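로봇 시연 게시판 > 원격조종/직접교시

제목: 인형 집기 시연, 손으로 끌어서 가르치기 vs 리모트 뭐가 낫나요

작성자: 납땜하다잠듦
09/06/2023

퇴근 전에 급하게 씁니다. 봉제인형 집어서 옆으로 옮기는 작업 모으는 중. 지금은 리더암으로 원격조종하고 있고 시연 2,134개 쌓임. 근데 학습 돌리면 집는 순간에 자꾸 멈칫거려요. 털 달린 쪽 잡을 때 특히 심함.
팀에서는 팔을 직접 잡고 끌어서 가르치는 쪽으로 갈아타자는데 그럼 지금까지 모은거 버리는 건지... 기록은 Arevura로 하고 있습니다.
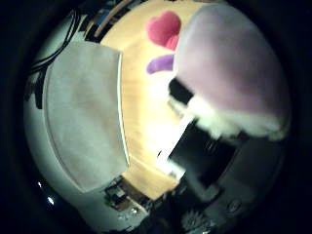 질문 하나만 먼저 할게요. 원격조종으로 모은 시연이랑 직접교시로 모은 시연, 한 데이터셋에 섞어서 학습해도 되나요?

└ 토크부족
행동을 같은 기준(손끝 위치 + 그리퍼 벌림)으로 맞춰놓으면 섞어도 됩니다. 관절 명령값 그대로 저장한거면 안맞아요. 직접교시는 명령값이 없고 측정값만 남으니까. 변환부터 하고 섞으세요.

└ 납땜하다잠듦
아 관절값으로 저장했는데... 망했네. 기구학 풀어서 변환 가능하겠죠?

└ 토크부족
가능. 근데 명령값이랑 측정값 둘다 저장했는지 확인. 명령값만 있으면 부드러운 물체 눌렀을 때 실제 손끝이랑 차이 남

└ 밤샘교시러
저는 갈아타는거 반대요. 직접교시하면 사람 손이 카메라에 계속 잡힘. 손목캠만 쓰면 덜한데 외부캠 하나라도 있으면 골치. 그리고 팔 무게 때문에 인형처럼 물렁한거 살살 못잡아요. 힘이 들어가버림

└ 감속기덕후
반대로 생각함. 리모트는 손끝 감이 없잖아요. 눌리는지 아닌지 화면만 보고 하니까 사람이 먼저 멈칫하고, 로봇은 그걸 그대로 배움. 원글 증상이 딱 이거 같은데

└ 밤샘교시러
그건 조종하는 사람 숙련도 문제. 우리 Vevura 작업때도 처음 며칠치는 다 멈칫거렸는데 익숙해지니까 없어졌어요. 초반거 빼고 다시 학습하니 훨 나음

└ 감속기덕후
숙련돼도 남던데요?? 사람마다 다른듯. 중력보상 제대로 켜면 팔 무게 얘기는 별로 해당 없고요

└ 토크부족
둘다 맞는 말이긴 한데 일단 로그부터 보는게 순서. 그리퍼 닫기 직전에 속도 거의 0인 구간 길이 뽑아보세요. 그게 시연마다 길면 사람이 멈칫한 거고 시연은 괜찮은데 정책만 멈추면 다른 원인임

└ 납땜하다잠듦
방금 뽑아봄. 프레임으로 거의 30씩 멈춰있네요 ㅠㅠ 초당 15로 기록하니까 2초 가까이... 제가 범인이었음

└ 밤샘교시러
ㅋㅋ 정지구간 잘라내고 한번 돌려봐요. 다 지우진 말고. 닫히는 동작 시간까지 잘라버리면 헛집음

└ 케이블타이3개
지나가다. Hovland 포맷으로 내보낼때 타임스탬프 안 밀리는지도 보세요. 영상이 행동보다 3프레임 늦게 붙는 경우 있었음. 그것도 멈칫 원인 됩니다

└ 감속기덕후
오 그건 몰랐네. 암튼 저는 여전히 직접교시로 조금이라도 모아서 비교해보라는 쪽

└ 납땜하다잠듦
넵 정지구간 자르기랑 타임스탬프 먼저 보고, 직접교시는 그 다음에 따로 모아볼게요. 변환 스크립트 짜면 올리겠습니다. 다들 감사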